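Clekby opens packing room in Prevton and prepares second delivery of Gronari knitwear

The clothing label Clekby has opened its own packing room in Prevton, where the black and rainbow garments of the Gronari range will be checked, folded and packed before they go to the shops. Until now this work was given to an outside warehouse.

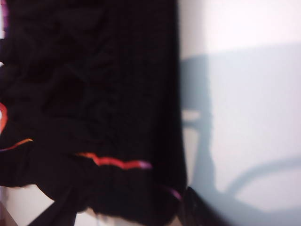

PREVTON, August 6, 2002

Clekby announces today that the new packing room is in full use. The first order to leave it contains 600 garments from the Gronari range and will go to 35 independent shops. It is the largest order the company has sent since the range was introduced in January.

The Gronari range is made for Clekby by the Sitthichai workshop, which has worked with the label from the beginning. Each style is built on black fabric, and colour is added with trim and with panels which pass from one shade to the next. The customers who bought the first delivery told us that they liked to wear the garments both at work and in the evening, and for this reason the black has stayed the main colour in the new delivery also.
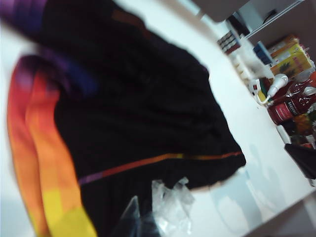

A black Gronari garment with its rainbow-striped panel, on the white table in Prevton.

When the garments arrive from the workshop they are taken out of their boxes and laid on a table. The person at the table looks at the seams, the hem and the trim, and after this turns the garment and looks at the other side. Loose threads are cut. If a fault is found, the garment is put aside and returned to Sitthichai with a short note, and it is not sold as a second.

Then comes the folding. We have changed our method for this delivery. The old way of folding hid all the colour inside, and several shops wrote to us that their customers saw only a black parcel on the shelf. With the new fold, part of the coloured trim stays on the front. The garment goes into a clear bag and from there into the box of the shop which has ordered it. 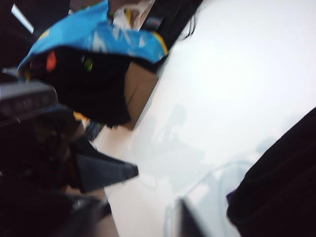
Blue mottled fabric with a yellow edge, next to brown cardboard at the side of the table.

The packing room has 4 tables. All have a white top, which makes it easy to find dark threads and small pieces of lint. Boxes are kept beside the tables so that nobody must carry a pile of clothes across the room. We ask the shops to keep the boxes and to use them again for returns, if this is possible for them. 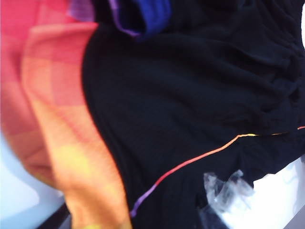

Matching the trim has been the most difficult part of this range, and Clekby and Sitthichai spent a large part of the spring on it. The change of colour should be soft, without a hard line between one shade and the next. On the black knit, the narrow stripe goes from violet-purple through magenta-red and coral-orange to a pale yellow, and it must follow the fabric without pulling it. A stripe that is sewn too tightly will gather the cloth, and such a garment does not pass our check.

Shops which have ordered the new delivery will receive it within 21 days. They do not need to confirm their order again. Shops which would like to order Gronari for the first time can ask for a price list and fabric samples from the Clekby sales office in Prevton. Samples are sent free of charge and do not have to be returned.

About Clekby
Clekby is a clothing label based in Prevton. It designs knitwear and light garments for women and men and sells them through independent shops.

Notes for editors
The name Gronari is written with a capital G only. Further information and garments for photography can be requested from the Clekby press office in Prevton.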